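Looking after old records: tips I no longer believe, and a few I do

Most advice about cleaning and storing records gets passed from one person to the next without anybody trying it. I have a collection of 1,321 discs, of which 257 are shellac 78s, and over the years I have followed nearly all of the usual tips. Some did no good and one or two did real harm. What follows is what I do now, updated 08/04/2018 after the business with the vinegar.

Wood glue

People swear by it. You spread a thin layer over the grooves, wait for it to dry and peel it off in one piece, taking the dirt along. On a good day that is what happens. On a bad day it tears near the label and you spend an evening picking at bits with your fingernail. I tried it on six charity shop LPs and could hear an improvement on two. If you must, practise on something you would be happy to throw away, and never do it on shellac.

Vinegar, washing-up liquid and the rest

Vinegar leaves a smell and I could not find one crackle it had cured. Washing-up liquid works well enough if you use a single drop in a bowl of lukewarm distilled water and then rinse twice. Most people use far too much and rinse once, and then wonder why the needle picks up fluff. Tap water is a gamble where I live. The kettle tells you all you need to know about it.

Alcohol

Keep it away from 78s altogether. It attacks shellac, and the damage does not come back out. On vinyl a weak mix is probably harmless, but I have never found it did more than plain water and a clean brush. The Pledow cleaning fluid I was talked into buying has alcohol in it, in small print on the back, under a picture of a 78. Read the back.

Brushes

A carbon fibre brush is worth having. Hold it still, let the record turn under it for two or three turns, then draw it slowly off the edge. Pressing harder only pushes the dust down. The velvet pads sold to go with them are fine until they get dirty, and they get dirty at once.
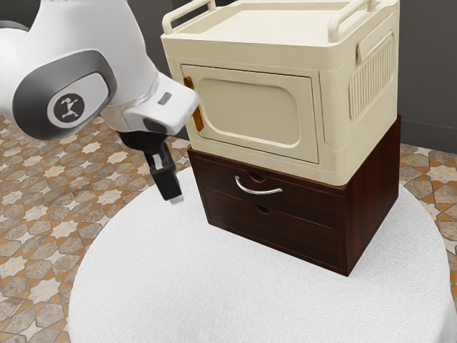
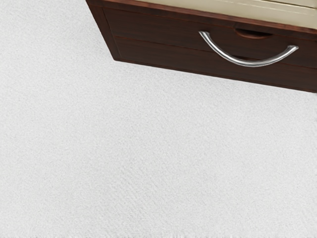
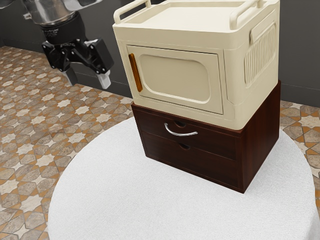

Cungate Record Club — Storage and Repairs Section

Where to keep them

Upright, always, and fairly snug, so that nothing leans. A leaning record will warp in its own time. Don't cram them either. You should be able to slide one out with two fingers without its neighbours coming along.

The shelf matters more than the sleeve. A full run of LPs is far heavier than it looks, and plenty of units sold as "record storage" bow in the middle within a year. Mine did. The Kellow unit I bought to replace it has an upright every 70 cm, and I still added a batten under each shelf. A solid second-hand bookcase would have cost less and needed less fuss, provided the shelves are deep enough. Measure before you pay, because the sleeves stick out further than you expect.

Lofts are too hot in August and damp by the winter. Garages are worse. An inside wall of a room you live in is best, away from the radiator and out of the sun.

Sleeves

Paper inners shed dust, and changing them is the one bit of expensive advice I have come round to. I did 506 LPs with plain poly-lined sleeves and could tell the difference, mostly in how much less brushing they need. I would not bother with the "archival" ones at three times the price. I bought a pack of the Myung ones to compare and after a year I couldn't tell which was which without looking.

For 78s, use plain card or acid-free paper and leave the plastic alone. Keep the old shop sleeves if they have printing on them, but store them behind the disc.

Flattening a warp

Two sheets of glass and a warm oven is a very good way to ruin a record. Two sheets of glass and a pile of heavy books for a few months is slow and works about half the time, on mild warps only. A sharp dish at the edge will not shift. If it plays without the arm jumping, leave it be.

Copying them to the computer

Do your cleaning first and go easy on the click removal. The default settings on most programs take the edge off cymbals and brass along with the clicks — try it on a trumpet solo and listen to the before and after on headphones. I now take out only the loudest pops, by hand, and live with the rest. Keep the untouched recording as well, on a separate drive.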